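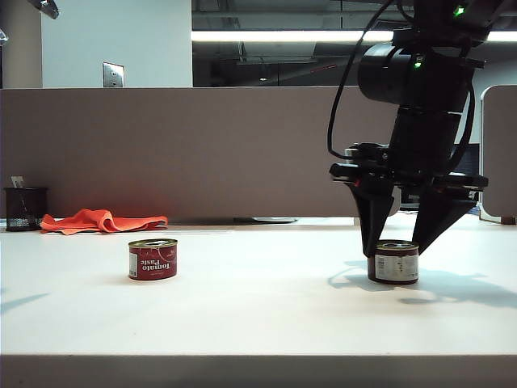
Staff at the Trendholm branch had asked for one thing above all, Marlene Kramer told the August meeting, and that was a desk booking system that did not release a reservation at 9 a.m. if the person was still on the train. Her remarks opened the discussion of the revised Shared Workspace Policy, which was adopted later that afternoon and now applies at all Clornow offices.

Under the revised policy, reservations will be held until 10:30 a.m. Employees who expect to arrive after that time may extend the booking through the staff portal or by telephoning the front desk. Bookings may be made up to 26 days in advance, and a single employee may hold no more than seven future reservations at once.

The policy also changes the treatment of team areas. Under the previous rules, a manager could set aside a neighbourhood of desks indefinitely – a practice that drew more than 300 written comments during the spring consultation. Team areas must now be renewed each quarter. Requests should be directed to Gunther Bauerfeind in Facilities, with the cost centre number and the names of the employees concerned.

Two matters were deferred. The first is the provision of lockers on the second floor at Rothe, where the lease limits alterations to the corridor walls. The second is parking. Jana Rieger will report on both once the landlord has replied in writing.

Employees with an approved workplace accommodation are not affected by these changes. Their assigned desks remain assigned, and no new paperwork is required.

Copies of the policy are available in English and French from the Facilities office. Questions about existing reservations should be sent to the service centre with the booking reference in the subject line.

Last updated: August 6, 2025

Related items
Rothe entrance: revised weekend hours
Bicycle storage at Trendholm – how to register
Changes to interoffice mail
Quiet rooms and telephone calls: a reminder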